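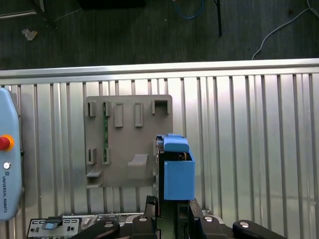 Stutex Low-Line floor cord cover. Soft rubber, charcoal grey, lies flat, no screws. For desks out in the middle of a room where the power has to come from the wall and there's no floor box. Also for benches, shop counters, sewing tables, the lot. Most rooms start out the same way, a blue cable looping over the floor, a white one curving in from another side, the white one heading for a metal rail and neither covered. Low-Line takes care of the bit people walk on. What you do behind the desk is up to you (see Jalteo clips, further down).

Sizes and colours
Channel is 23 mm wide inside. Fits a normal power cord plus a network cable side by side. Won't fit a plug, so don't try to feed one thru, open the slit underneath and press the cord in instead. Charcoal or beige. Beige on back order til November, sorry.

Cutting
Sharp utility knife, straight edge, scrap board under. Cut from the bottom side. Scissors leave a ragged end. Let it lie flat overnight before you cut, it comes rolled and it does shrink back a touch.

Carpet or hard floor?
Both. Hard floor, use the tape supplied. Low pile carpet, usually no tape needed. Not for shag. Not for outdoors, the sun wrecks it. Not for forklifts or pallet jacks either, we do get asked. Office chairs roll over it fine, slow down a bit.
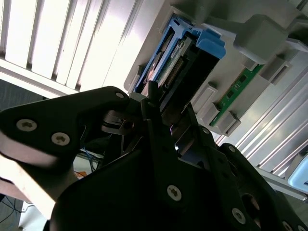 Photo: Aurelia Enache

What's in the box
One cover, rolled. Two end ramps. Tape. Instruction sheet, which is short. Joiners are sold separately, pack of two.

Goes with
Jalteo cable clips, stick-on, white or grey
Disness under-desk tray, for power boards
Rolland cord labels, write-on

Warranty
Two years against splitting. Keep your reciept. Tape not covered.

Customer comments
"Bought for the library back room, stopped the trolley catching. Smelled of rubber for a week, then fine." Heather Matheson
"Good but get the joiners, I didn't and had to reorder." Lutfa Fakir
"Colour is darker than on my screen. Keeping it." Alina Bucur

Questions, bulk orders, odd lengths: ask for Iwona Olszewski at the order desk. Tell her the floor type and the length of run, wall to desk. Pickup ok if you ring first.

Page updated 4 August 2022. Prices include tax.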